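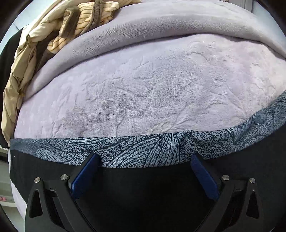

Ular hand gripper at a stack of folded bedding, jaws open, blue pads against the patterned layer.

Ular Hand Gripper, Build Kit

The Ular is a hand-held two-jaw gripper for people who build at home or in a shared workshop. It is supplied as a kit of printed and machined parts and is assembled with ordinary hand tools. The operator carries it by a rear grip and closes the jaws with a trigger. The same jaw set bolts to the Vadby arm flange, so a grip worked out by hand can be repeated on the arm without changing the contact geometry.

Jaws

Two matte black arms open in a wide V. Each arm has a triangular opening near its outer edge, which reduces moving mass and leaves a place to tie a cable or a safety lanyard. The linkages are held with round-head screws. Tighten these until side play disappears, then back off slightly. An arm that does not fall open under its own weight with the trigger released is too tight.

Finger pads

The standard pads are blue and rubber-like, molded by Standier, and are a press fit on the jaw tips. They are intended for soft goods: blankets, throws, folded clothing, towels. On deep plush the pad should enter at a fold and not at the face of the pile. Pressing into the face moves the whole stack backward before the jaws have anything to close on.

Pads are a wear part. Wipe them with a damp cloth after handling fleece, as lint on the contact face lowers grip noticeably. Do not use solvent.

Working with stacked textiles

Approach low, with the jaws fully open and both pads at the same height. Let the pads touch before closing. Mixed stacks are harder than uniform ones: a smooth throw over a heavy embossed blanket will tend to slide as the lower layer is pulled, and drawstrings on clothing can catch in the linkage. Tuck loose cords in before starting, or take the top items off first.

Specifications

Actuation: trigger, spring return
Jaw type: two-arm, angular
Payload with standard pads: up to 4 kg
Assembly steps: 27
Spare pads included: 8
Arm mounting: Vadby flange, 4 bolts (not included)

Assembly notes

The printed manual was revised in October by Nkechi Akinola. Older copies show the left and right linkages swapped in the exploded view — the parts list is correct in both versions. Builders working from an older copy should follow the letters molded on the parts.

Fit the return spring before the grip shells are closed. It can be fitted afterward, but the shells have to be spread and the clips do not tolerate this many times.

The trigger cable is supplied long. Trim it only after the jaws have been cycled and the stop has been set.

Compatibility

Jaw sets for the earlier Annan gripper do not fit. The pads do. An adapter plate for other arm flanges, drawn by Arlindo Quintana, is available as a download for builders with access to a mill or a router. The plate should be cut from aluminum. Printed copies flex under load and the jaws lose alignment.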